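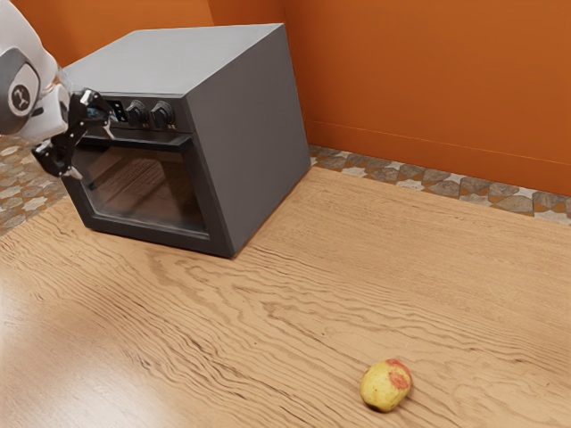
Polling place inspection, Clindham municipal primary
Site: Jerneck Hall, Precinct 2
Inspector: Norbert Rácz
Date: 25 August 2019

1. Accessible route from parking to entrance
Pass. Ramp handrail secure. Door mat to be taped down at both edges.

2. Entrance door width and opening force
Pass. Closer was adjusted in June.

3. Electioneering boundary marked
Fail. Chalk line on the Takács Street side is short. Re-measure from the door, not the curb. Two candidate signs stand inside the line; campaigns notified.

4. Voting booths
Pass with comment. 30 booths delivered, one with a loose leg brace. Do not set up until repaired.

5. Accessible booth
Pass. Knee clearance and turning space meet the county sheet.

6. Ballot stock
Pass. 600 ballots, seals intact, numbers match the delivery slip.

7. Ballot box and tabulator
Tabulator not on site. Check seal numbers on arrival.

8. Power and cords
Fail. One extension cord crosses the voter line. Reroute along the wall.

9. Emergency exits
Pass. Rear exit sign lit. Posted limit for the room is 65 persons.

10. Sample ballots and notices
Incomplete. Sirnodberg ward notice missing from the packet.

Reinspect items 3, 4, 8 and 10 before opening. Item 7 to be signed by the precinct chief.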